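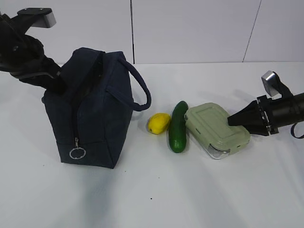
The Bag Is the Difficult Part

A packing hall in Ullow is teaching two robot arms to fill a lunch bag. The people who fill them by hand have opinions.

Last updated: May 2024

At 6 in the morning the packing hall of Lutetti is already loud. The rollers of the long line make a noise like rain on a caravan, the radio competes with them, and the people who stand at the line speak over both without raising their voices very much, a skill that I did not acquire during my stay. They pack meals for people who work where no canteen is open: ambulance crews, bakers, the staff of two care homes, the drivers of the regional bus company. Each meal leaves the building in a soft cloth bag with a zip, and each bag comes back the next day to be washed and filled again.

Behind a door at the end of the hall, in what used to be the label store, stands a white table with two black arms. The arms have been learning since March to do what is done on the other side of the door. In the company papers the project has the name Kikley. In the hall it is called "the cousin", and I could not find out who began with this.

I came to Ullow because I had read too many articles in which the robot arrives, and then the article is over. I wanted to see the time in between, when the machine is there but cannot yet do the job, and when everybody in the building has to go on working beside it.

Oldřich Pešek has led the early shift for many years. He is a tall man who walks with his hands behind his back, as if he was visiting a museum. He started at Lutetti in the kitchen, moved to the washing room, and then to the line, and he knows all of the bags by their faults. This one has a zip that must be pulled from below. That one does not stand up by itself. Another has lost its tab and somebody has put a key ring on it, and the key ring worked so well that the washing room now puts one on every bag which comes back with a broken pull.

"When the engineers came, they asked me which step is the hardest," he told me. "I said, opening the bag. They laughed a little. They thought it would be the food."

They do not laugh now. A carton has four walls and they stay where you put them. A cloth bag gives way. It folds over the hand that goes in, it leans to one side, and its opening has a different form every time. A person feels this with the back of the fingers and corrects it without thinking. The arm has to learn the correction as a thing of its own, and it has to learn it again for a bag which sits lower or has been washed more often.

The training is slower than I expected, and also more human. There is no programmer who writes down the path of the hand. A person from the line sits beside the table and moves the arms through a pair of handles, and the machine keeps the movement together with what its cameras have recorded. There is a camera which looks at the whole table, and small ones at the wrists, so that the arm has its own view of its own fingers. Then the things are put in a different place and it is done once more. 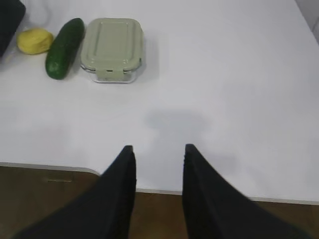

What surprised me was how much time passes with the fingers open and nothing in them. I had imagined a constant activity. But a large part of the lesson is the approach: where to wait, from which side to come down, how not to push the lemon into the cucumber on the way to the container. Fruit and vegetables are used because they are what the kitchen sends, and because no two of them are alike. The lemon rolls. The cucumber is smooth, and if it is held too near to one end it turns. The glass container with its green lid has the advantage of straight sides, but there is a clasp on the lid, and the clasp must stay closed.

The packers who do this work are called demonstrators. There are six of them, chosen from those who put their names on a list beside the time clock. It pays a little more by the hour, and it is done sitting, which for some was the stronger argument. One woman in her fifties, who asked me not to print her name, has a bad hip and had expected to leave the hall before next winter. Now she does half of her shift at the line and half at the handles. She says that she had never before been asked to do her job slowly.

"I put the heavy thing in first, always, and I could not say why," she said. "Well, so that it does not crush the bread! But I had to watch my own hands on the screen before I knew that I do it."

She was proud of this, I think, and also a little disturbed by it. Later, when we were alone at the coffee machine, she returned to the subject without my asking. If the cousin learns everything from her, she wanted to know, is it then still hers? I had no answer, and I do not believe that the contract has one either. The extra hours are paid. About what is recorded during them there is one paragraph, which says that it belongs to the company.

What the numbers say, and what they leave out

An experienced packer at Lutetti closes a bag in 30 seconds. On the best of the mornings when I was present, the arms needed 74, with a single item to put in and the bag already standing open. The firm which built the table, Machala, does not hide this. Its engineer in Ullow, a quiet young man who eats his lunch in the hall with the others, showed me the list of failed attempts before I had asked for it. Bag fallen. Bag lifted together with the gripper. Item placed on the edge of the opening and not inside it. Item inside, but on its side, where it should stand.

The management of Lutetti speaks about the night. The company cannot find people for the late shift, and this was true long before there was a table in the label store. Orders for the early buses are packed in the evening, and in the evening the hall is half empty. The plan is that the arms will one day pack the simple bags at night, and that the people will keep the mornings. I was told this by the director, by the engineer and by a notice on the wall, in almost the same words.

In the hall one hears it with some caution. Nobody I spoke with was angry, and several were curious enough to look in through the door during the break. But they have been in other halls. One man had worked in a place where the machine was also bought for the night. After two years it did the day as well, and the people who had been promised the mornings were offered a course in a different town. He told me this without bitterness and then asked if I wanted his second sandwich.

Mr Pešek's own worry is of another kind. He thinks about the easy bags. On the line the simple orders are a form of rest, he explained: one does ten complicated bags, with the allergies and the special requests, and then comes a row where all is the same and the head may be somewhere else for a while. If the easy ones go behind the door, only the hard ones stay. The shift will have fewer bags and will be more tired by the end of it. He has written this in a letter of two pages to the management and has received a polite reply.

He has also, to his own surprise, become somebody whom the engineers need. They bring him bags. He turns them in his hands, presses the bottom flat, pulls the sides apart, and says which one they should try next. On his advice they stopped using only new bags for training. A new bag is stiff and makes everything look easier than it is, and on a real morning there are perhaps a few new ones on the whole line.

I asked whether he would sit at the handles himself. He had tried it once. His hands were too quick for the arms, which follow with a small delay, and he found it like talking on a bad telephone line. He prefers to stand next to the table and look.
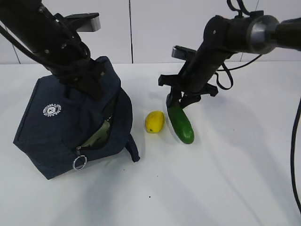

The afternoon

After the line stops, the hall is washed with hoses, and the smell changes from bread to wet concrete. The demonstrators have another hour. On my last day I spent it with them on a folding chair near the wall.

The task was to hold the bag with one arm and bring the vegetable with the other. For a person this is so natural that we have no word for it; the left hand waits while the right hand works. For the machine these are two jobs which must know about each other. If the holding arm lets go too early, the bag sinks. If it stays too long, there is no room for the other one to come in. The woman with the bad hip moved the handles with her elbows close to her body and said quietly to herself what she was doing, "wait, wait, now", although the table does not record sound.

Between two attempts she put the things back in their places herself. This is also part of the job, and it has no title. Somebody must straighten the bag, wipe the table, pick up what has fallen and put the lemon somewhere new. The engineer does it, the demonstrators do it, and when Mr Pešek is in the room he does it before the others can stand up.

I asked the engineer when the arms would be ready for the first night. He said that the management had a date and he had a list, and that he was working on the list. Next on it was the zip, which until now has always been opened by a person before the attempt starts. Mr Pešek had already left two bags for him on the shelf by the door, both with bad zips, with a paper on top on which he had written from which side to pull.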